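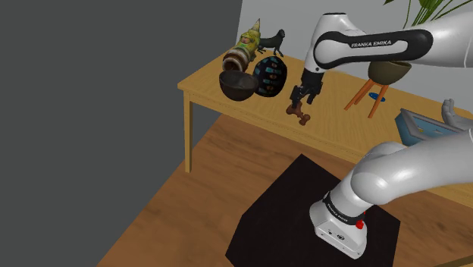 Flarkbridge Animal Shelter Society
Minutes of the Regular Meeting of the Board, 2024-04-24

Chair: Sigrun Haugland
Recording Secretary: Quentin Roussel

1. Call to order and agenda
The Chair called the meeting to order and confirmed that quorum was present. The agenda was adopted with one addition, the Kondomcombe drop-off hours, taken under item 6.

2. Previous minutes
The minutes of the last regular meeting were approved with a correction to item 4, where "rabbit enclosure" should read "rabbit quarantine room".

3. Foster program
The foster coordinator's written report was received. There are 18 approved foster homes on the list, of which 13 have an animal placed at present. The coordinator noted a shortage of homes willing to take adult dogs over winter, and asked that recruitment begin earlier than last year. Members discussed whether the home visit could be replaced by a video call for applicants living outside the municipality. Concern was expressed that fencing cannot be properly assessed by video.
Moved and seconded that video visits be permitted for cat and small animal fosters only, with dog fosters to be visited in person. Carried.

4. Spay and neuter assistance
The Yimer Veterinary Clinic has offered to extend the current arrangement for subsidized surgeries until the end of October, on the same terms. Under the arrangement, 107 cats have been altered to date. The Secretary reported that the voucher form continues to cause difficulty at the front desk, as the income declaration is on the reverse and is often left blank. A single-sided form will be prepared.
Moved and seconded that the extension be accepted and that the Chair sign on behalf of the Society. Carried.
There was further discussion of barn cats. Two property owners on Virkow Road have asked for traps. The Board agreed that traps may be lent against a signed loan sheet, for a period not exceeding 14 days, and that no trap is to be set when the overnight low is forecast below freezing.
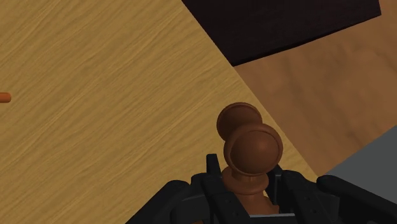

The loan sheet is to state plainly that a set trap must be checked morning and evening, and that any cat with a tattoo, microchip or collar is to be reported to the shelter before surgery is booked. Q. Roussel will draft the wording and send it to members for comment.

5. Building and grounds
The drain in the dog washing area has been cleared but remains slow. A plumber's quotation has been requested. The colour-coded cleaning buckets have been replaced, and staff are reminded that the red buckets are for isolation only. Replacement of the east run gate was deferred pending the quotation for the drain.

6. Kondomcombe drop-off hours
Correspondence was received from the Kondomcombe town office regarding strays left outside the depot after closing. The Chair will reply asking that the after-hours telephone number be posted on the gate – in larger type than at present – and that found animals be held inside until collected.

7. Other business
A member asked whether donated prescription food may be passed on to adopters. The matter was referred to the clinic for advice.

8. Adjournment
There being no further business, the meeting was adjourned on a motion from the floor. The next meeting will be held at the call of the Chair.

Respectfully submitted,
Quentin Roussel
Recording Secretary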